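Notebook, bench 2
April 23, 2023

Clear rack, black cloth, fit check

Picking up from the March page, where I wrote that the old wire racks scratch the tubes and that we should try the acrylic one from Dudine. It has been sitting in its box in the Pollberg cupboard since then. Order number 1453, in case anybody wants a second one. The packing slip is taped inside the back cover of this book.

Washed it with dish soap and lukewarm water, rinsed, and let it dry on paper towels. No alcohol on this one. We crazed a lid that way last year and it never came clear again.

Laid the black cloth down first. On the white bench top I can't see the edge of a clear tube at all, and against the black I at least get a bright line down the glass. Then tried one tube in the top tier. It has to pass the big holes on top, then the middle tier, and it ends over the small white rubber pads in the base.

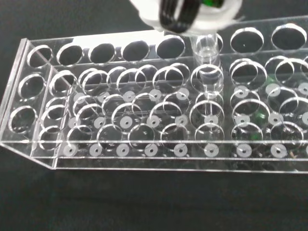 Octavian Dinu wants it noted that the middle tier is the part to watch. His point is that looking down at a slant you see so many rims through the plastic that you pick the wrong one, and the tube tip ends up on the web between two holes. He would put a dot of paint pen beside each column. I told him to try it on one column first and see if the pen survives washing. He also thinks the pads should come out for cleaning every time, and I don't agree, they are a pain to get back in.

Tube stock for this is box 46 from Zivilell, plain, no print, no rim marks. The Dobre ones are the same nominal size but I haven't put a caliper on them yet. Do not mix the two boxes until that is done.

Position of the rack: long side on the diagonal. I tried it square to the bench edge first and kept getting the ceiling light straight back off the top plate. Turned, the glare moves onto the edges and the holes read better.

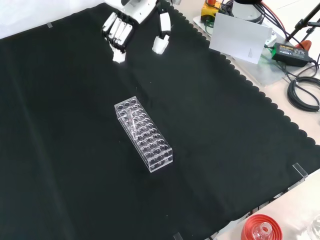

The cloth wants to creep whenever something drags on it, so the top edge is taped down. Clear tape holds well enough on this fabric but leaves lint on itself, so it's one use and then a new piece. Don't use the brown tape, the glue stays behind. It's the cloth with the scalloped border from the drawer under the balance. The plain one is too short for this bench. Both need a lint roller before anything glass goes near them.

Fit: the tube sits without binding, with a little side play in the top plate. I would call it fine for storage and for moving things around. For anything filled near the top I would want less play. A thin O-ring on the tube might do it, part 581 in the small parts bin, not tried yet.

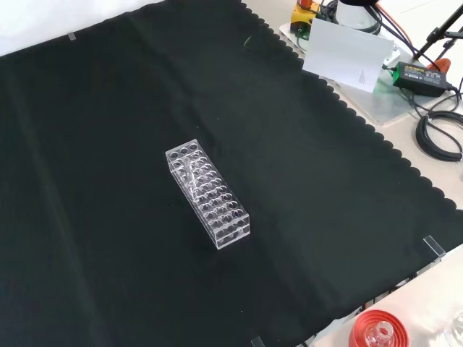

Acrylic rack on the black cloth, one tube near the upper end.

To do:
caliper on the Dobre tubes
paint pen test, one column (Octavian)
O-ring 581, see if it goes through the top holes at all
ask Dudine if the pads are sold separately
find the lint roller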